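Chapter 2
Planning a Grasp: From Pixels to Finger Motion

18 min read
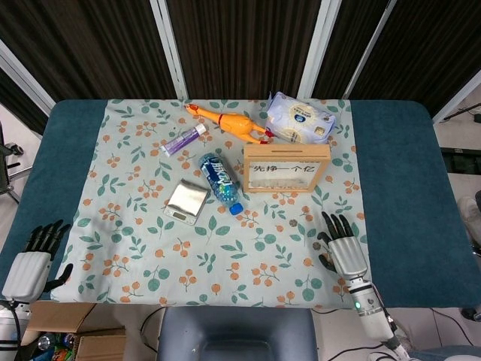 A grasp planner is a piece of software that answers one question over and over: where should the fingers go next? It takes in whatever perception has to offer – a mask, a depth map, a guess at an object's pose – and hands back a target for the wrist and a set of joint angles for the hand. I love this part of the stack, and I hope you will too by the end of the chapter, because so much of robotics meets in it. Take the tabletop we'll be using all chapter. A coin lies close to the right thumb, a few finger widths of travel away, and you might think it's the easy one. Try it in simulation and you'll see your planner fail in four different ways before lunch! The coin is flat and thin, so there's hardly any side to press on. The rubber chicken gives the fingers plenty to hold, but it bends, and a rigid model of it is wrong as soon as contact begins. The water bottle on its side can roll, and the water in it moves when the bottle does.

In Chapter 1 we treated perception as a box that gives us clean answers. We're going to open that box a little. Clear plastic is hard on depth sensors, and a printed tablecloth with berries and leaves all over it is hard on any segmenter that leans on color edges. Your planner has to live with both. We'll write it so that every pose comes with an uncertainty, and the planner is allowed to say "I don't know yet, move the camera."

All the code is in Nolis, the small planning library that goes with this book. If you worked through the setup appendix, you already have it, along with the Zolell viewer for stepping through a plan one waypoint at a time. Keep the viewer open while you read. Seeing a bad plan drawn out teaches you more than the cost value printed in the terminal (though you should print that as well).

Rosalinda Mercado, who wrote the first version of the Nolis sampler, started with 20 candidate grasps per object and a simple score for each. We'll start in the same place. It's a crude method and a surprisingly good one, and it gives us something to measure against when we bring in gradients in Section 2.4.

What you'll need from earlier: rigid transforms, the pinhole camera model, and enough Python to read a class definition. If transforms still feel shaky, redo the last two exercises of Chapter 1 first.

2.1 Describing a Grasp

Before we can score a grasp we have to write one down. Let the object have its own coordinate frame, fixed at its center, and let the hand have another, fixed in the palm. A grasp is then a transform from one to the other, plus a vector of finger joint angles.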